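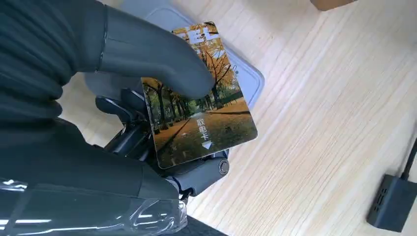
The five-fingered hand with a key card, thumb on top and fingers underneath.

I have had two hands on loan for the wrist of our arm, and I said I would write up how they compared once I had spent enough hours with both. The first is the Tulness, a plain two-jaw gripper with rubber pads. The second is the Khattak, which has a thumb and four fingers and costs a good deal more. We also changed the wrist camera part way through, so there is a bit about that further down.

The job I care about is handling cards. The Bilholm project needs an arm that can pick a hotel-type card off a table, turn it to face the right way and put it in a slot. A person does this without thinking. For a gripper it is awkward, as a card lying flat gives you almost nothing to get hold of, and once you have it the thing wants to swing round.

I ran 400 picks with each hand, using the same cards and the same table. I moved the card by hand between picks and did not try to be kind about where it landed.

The Tulness got the card off the table in 325 of its 400. That is better than I expected from two flat pads. It does it by pressing down and dragging the card to the table edge, then closing on the part that sticks out. It is slow but it is the same every time, and when it fails you can usually see why. The trouble comes afterwards. With one pad on each side the card can pivot, and if it touches the slot a little off centre it turns in the grip and you have to put it down and begin again. Closing the jaws harder helped, up to the point where it started to bend the cards.

The Khattak was worse at the start. The default grasp in its software is meant for bottles and boxes, and it closed over the top of the card with nothing in it. I spent most of a Wednesday writing a new one, where the fingers go under the card and the thumb comes down on the face. After that it managed 350 picks. More to the point, the card stays put once it is held. You can push on the free end with a finger and the hand gives a little and comes back.

The price for this is setting up. There are a lot of joints, and each finger has its own zero position that needs checking after a restart. I have kept the thin film on the hand, as it keeps tape glue and dust out of the links, but it is slippery and I would expect bare fingers to do a bit better on a smooth card. I have not run the numbers without it yet.
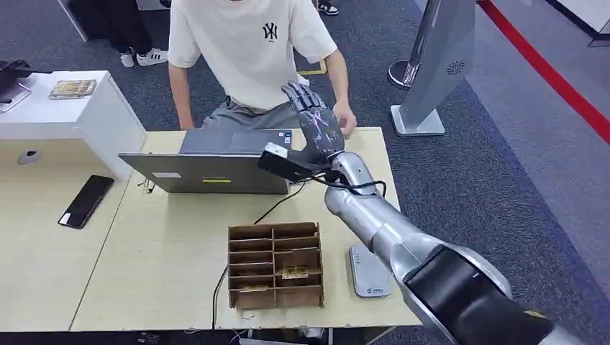
Most of the checking is done with the laptop next to the arm and one person near the fingers. We tried doing it from a desk across the room and it was a waste of time. You want to be able to touch a fingertip, look at the reading and touch it again. The finger calibration takes 75 seconds if nothing goes wrong. If one finger reports a bad angle you go back to the first step, and there is no way to redo a single finger. I have written to the makers about that.

Now the camera. We began with a Gonder unit on the wrist, which gave a sharp picture but could not focus on anything nearer than 200 millimetres. At that distance the card is already too small to read which way round it is. The one we changed to is a smaller module with a wider lens. The picture is softer at the corners and the thumb takes up a lot of it, but the card is in focus while it is being held, and the arrow printed on it is usually clear enough to find. If I had to choose again I would pick the camera first and the hand second.

Cables are still a nuisance. The camera leads loop round the wrist and I have had to limit how far it turns so they are not pulled. With the Tulness there was one lead fewer and I did not have to think about it.

For the card job I am keeping the Khattak on the arm. For boxes, tubs and anything with two flat sides I would go back to the Tulness and save the money. The slot tests come next, with the card going in at three different heights, and I will put the figures up when I have the same number of runs for both.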